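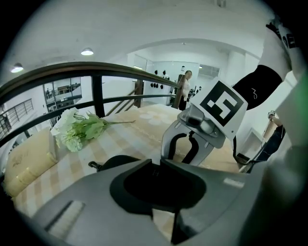 Metal gripper finger with a square marker card on top.

Home News Screenings Archive Join

Subtitle changes for the Corkivham print of "Riko"

Reading time: 2 minutes

The Corkivham screening of "Riko" on Sun 22 December will use a new English subtitle file. The old file, prepared by the distributor Khổng for a television version, was timed to a shorter cut and drifted against the theatrical version from the second reel onward. Members who attended the Flundusley showing in March will remember lines appearing well after they were spoken.

The new file contains 754 subtitles. Each was retimed against the theatrical soundtrack and then checked by eye at shot changes. Where a line crossed a cut by only a few frames, the out-point was moved back to the last frame before the cut. Where the speech clearly continued over the cut, the subtitle was left whole. Line length is held to 40 characters, with two lines at most.

The film is adapted from a short novel, and this affected the translation. The television subtitles borrowed whole sentences from the published English edition of the book, including narration that is not spoken in the film. Those passages have been removed. Dialog that the screenplay takes from the novel word for word has been translated again from the soundtrack, as the book's sentences were too long to read at the pace of the performances. The harbor argument was the worst case – one paragraph from the page had been split across nine subtitles, several of them on screen for less than a second.

The letters read in voice-over are now in italics. Signs and newspaper headlines are translated only when no one is speaking. Songs are translated the first time they are heard and left alone on repeats.

Two problems remain. The father's dialect has been put into plain English, with no attempt at a regional equivalent, and his running mistake with the word for "nephew" is therefore lost. The end credits are not subtitled.

Screen 4 seats 300 and will be used for this showing only. Rows at the front are not recommended for subtitled films in that room, as the lower masking sits high. Doors open half an hour before the start, and the feature runs without an intermission.

The novel is on the reading list for the spring discussion group. Copies may be borrowed from the Flundusley desk – one per member, for three weeks.

Contact us | Copyright Flundusley Film Society | Back to top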